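Right, a thread on giving up my car for a month, as several of you asked how it went. Grab a tea, I do go on a bit (1/9)

First thing: I live in Ukham, where the bus comes every 70 minutes if the driver is in a good mood. I knew this. I sold the car anyway!

Week one was lovely. I walked everywhere, felt very smug, and bought a rucksack that's far too big for me.

Week two it rained. I got the 11 instead of the 24 and ended up at the garden centre on the ring road with no way home till teatime. Had a scone. Could've been worse. 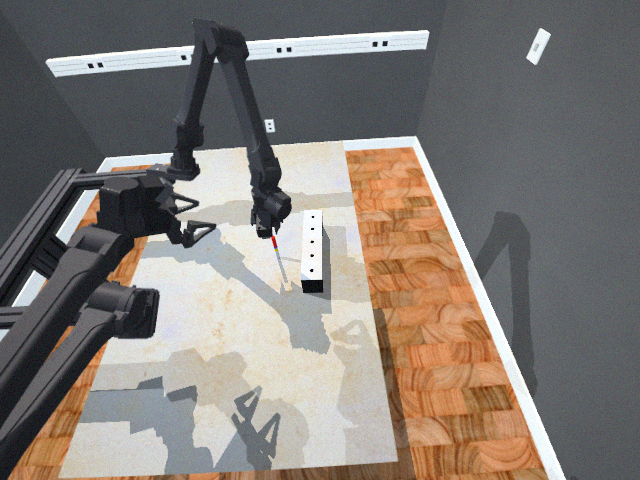
Two black arms, one stripy rod, one long block with holes.

Money bit, for the nosy ones: insurance, petrol, parking and that awful MOT came to 3,000 last year. My bus pass is nowhere near that, even with the odd taxi when my knees have had enough.

The big shop is the hard part. I tried carrying it all once (cat litter AND potatoes, what was I thinking) and had to sit on a wall halfway up the hill. Delivery from now on.

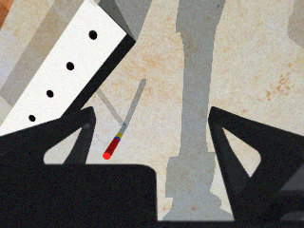 Oh, and people talk to you on buses! Raíssa Guerra, if you're reading, thank you for the marrow. It made two soups and a very odd cake.

Things I miss: singing loudly, the heated seat, leaving the house five minutes before I need to be somewhere. I still look for my keys every morning.

Going to keep at it till July and then see - my sister has a folding bike she wants rid of, so that may be the next thread. Does anyone know if you can take them on the 24? (9/9)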